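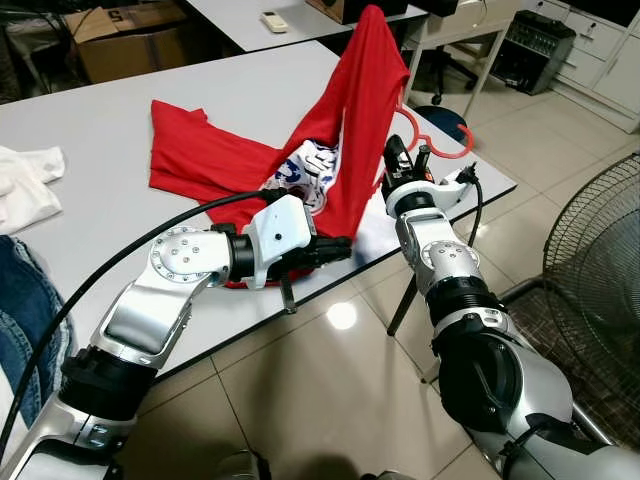
Shirt and hanger task, both arms at the near edge of the table.

Thread: Reset and labeling rules for hanger episodes

rsamarakoon
Proposal for the Numis cell, draft dated June 16, 2026. Comments before I freeze it.
1. Only the task garment inside the reach envelope. Other laundry goes on the second table.
2. Cable slack checked at both wrists before every block of 40 episodes.
3. Floor clear under the front edge of the table.
4. Any episode where a gripper closes on fabric and hanger together gets flagged, kept, and reviewed.

barua_ops
Disagree with 1. In the shot you posted there are jeans and a white cloth on the left side of the table, and I would leave them. We cleared everything for the first 2,000 episodes at Weditz and the policy stalled as soon as a second garment was in view.

rsamarakoon
Clutter is fine if it is logged. The left arm and its cable are over those jeans. That is a snag risk and a labeling problem.

tcassim
Then write it that way: distractors allowed, outside the arm path, listed in the episode header. Rule 3 needs a distance. "Clear" means something different to every operator.

rsamarakoon
30 cm from the table edge, then.

barua_ops
Too small. The red hanger in your picture is out past the edge already. Make it the full reach of the arm.

tcassim
Agree on reach. On 4 - who reviews? At Birnska we had 3,256 flags and one reviewer.

rsamarakoon
Operator on the next shift. Rules 1 and 3 revised, 2 unchanged. Rule 4 stays open until July.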